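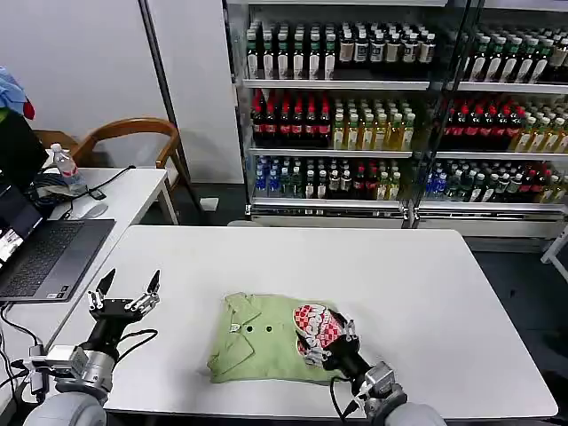

Áine Brennan m'a répondu en deux lignes, un soir, que j'avais tort de vouloir arrêter de compter mes heures : sans tableau, disait-elle, on se raconte des histoires, on croit avoir passé l'après-midi à apprendre le portugais et on a passé l'après-midi à choisir un cahier. J'ai mis trois jours à trouver quoi lui dire, et comme ma réponse était devenue beaucoup trop longue pour un message, la voilà.

D'abord, les faits. J'ai tenu un journal d'habitudes depuis le mois de mai. Au début sur papier (un petit carnet Leemans, couverture grise, très joli, trop joli pour ce que j'en faisais), ensuite dans Undeck, l'application que tout le monde s'échangeait au bureau. Méditation, marche, lecture, portugais, verres d'eau, coucher avant minuit. On coche, la case devient bleue, une petite flamme grandit à côté du prénom. J'adorais ça ! Je cochais dans l'ascenseur, je cochais au lit, j'ai coché une fois pendant un enterrement, et je n'en suis pas fière.

Un dimanche de janvier, j'ai exporté toutes mes données pour voir. 1 711 cases cochées. J'ai regardé ce nombre un bon moment en attendant de ressentir quelque chose, de la fierté, de la satisfaction, n'importe quoi. Et puis j'ai essayé de me souvenir d'un seul des livres que j'avais lus « vingt minutes par jour ». J'en ai retrouvé deux, dont un que j'avais détesté et que j'avais fini uniquement pour la flamme.

Je sais bien ce qu'on va m'objecter, le problème vient de moi et pas de l'outil, un marteau n'est pas responsable du clou tordu. D'accord. Sauf qu'un marteau ne m'envoie pas de notification à 21 h 30 pour me dire que ma série est en danger.

Ce qui me gêne dans toute cette littérature du mieux-être chronométré, c'est qu'elle traite chaque activité comme un dépôt sur un compte. On verse du yoga, on verse du portugais, et un jour on retirera une version améliorée de soi, souple et lusophone. Mais le mardi où j'ai vraiment progressé en portugais, je n'avais rien prévu du tout, j'étais au téléphone avec la grand-mère d'une amie qui voulait absolument m'expliquer sa recette de morue et qui ne parlait pas un mot de français. On est restées là-dessus une heure et demie. J'ai oublié de cocher, évidemment, et le lendemain Undeck m'annonçait que j'avais perdu ma série. J'étais vexée ! Vexée, après l'une des meilleures conversations de l'hiver.

Ça m'a fait réfléchir à une chose que j'avais lue dans la lettre d'Oisín Fitzgerald, que je suis depuis longtemps et avec qui je suis rarement d'accord. Il soutient que la discipline sert surtout à se passer d'envie. Quand on a envie, on n'a pas besoin de discipline, donc il faut en avoir pour les jours gris. Je comprends l'argument, je l'ai même défendu à table. Seulement, chez moi, la discipline a fini par manger l'envie. Je ne lisais plus quand j'avais envie de lire, je lisais quand la case était vide, et une fois la case pleine je refermais le livre, parfois au milieu d'un paragraphe – je vous jure, au milieu d'un paragraphe.

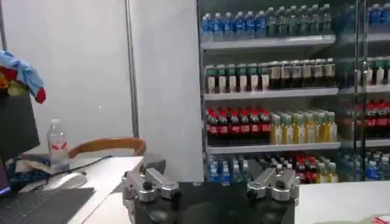

Nantes, mardi 2 février

Je reprends ce texte après l'avoir laissé dormir, et je l'ai un peu adouci, parce que dans la première version j'étais franchement injuste avec Áine. Elle a raison sur un point : on se ment énormément sur son temps. Avant de compter, j'étais persuadée de marcher tous les jours. Je marchais jusqu'à l'arrêt de tram. Le premier mois de carnet m'a fait un bien fou, justement parce qu'il m'a montré l'écart entre la personne que je décrivais aux autres et celle qui prenait la ligne 2 pour deux stations.

Alors oui, compter un mois, très bien. Comme on pèse sa farine quand on apprend à faire du pain. Au bout d'un moment la main sait, et celui qui continue à peser au gramme près pour une tartine du dimanche, bon, il fait ce qu'il veut, mais qu'il ne vienne pas me dire que c'est pour le goût.

Ce que je défends est assez modeste, au fond. Je voudrais qu'on garde dans la semaine des heures qui ne servent à rien de repérable. Le mot « repos » ne me plaît pas, d'ailleurs, parce qu'on l'a déjà annexé : il y a du repos actif, du repos optimisé, des bagues qui notent votre sommeil sur cent. Une collègue se réveille en forme, consulte sa bague, apprend qu'elle a mal dormi et passe la journée fatiguée. Elle le raconte en riant, et elle remet la bague tous les soirs.

J'ai désinstallé Undeck il y a quelques semaines. J'avais payé l'année, il me restait cinq mois, tant pis. J'ai aussi résilié Cilik, qui résumait des essais en un quart d'heure pour les gens pressés (j'en avais « lu » 961 minutes, c'est écrit dans le courriel d'adieu, ils ne vous lâchent pas comme ça). De ces 961 minutes il me reste une vague histoire de guimauves et d'enfants patients, que je connaissais déjà.

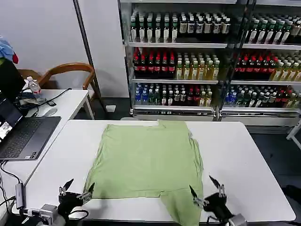
Et le premier soir sans rien à cocher, j'ai été très mal à l'aise, autant le dire. J'ai tourné dans le salon. J'ai ouvert le frigo, je l'ai refermé, j'ai cherché mon téléphone pour noter que j'avais passé une soirée sans téléphone. Le deuxième soir pareil. Le quatrième ou le cinquième, je ne sais plus, j'ai repris un roman de l'été d'avant, et j'ai levé la tête, il était une heure du matin. « Coucher avant minuit » : raté. Quel bonheur.

Je ne dis pas que tout le monde doit faire pareil. Il y a des gens que les cases portent vraiment, mon frère par exemple, qui a arrêté de fumer avec un calendrier de pompiers et un feutre rouge, et je ne toucherais pas à ce calendrier pour tout l'or du monde. Il avait un but, un seul, avec une fin. Moi j'en avais six et aucun n'avait de bout. Je crois que la différence est surtout là, dans le fait de savoir quand on aura terminé. Apprendre « une langue », ça se termine quand ? Devenir « plus calme » ?

Áine me demande ce que je mets à la place. Pour le moment, pas grand-chose. Un cours de portugais le jeudi, dans une vraie salle, avec une prof qui nous gronde. La grand-mère à la morue, que je rappelle quand j'y pense. Des marches sans podomètre, dont certaines, je le soupçonne, sont ridiculement courtes. J'ai repris le carnet Leemans aussi, pour les listes de courses, et il reste pas mal de pages.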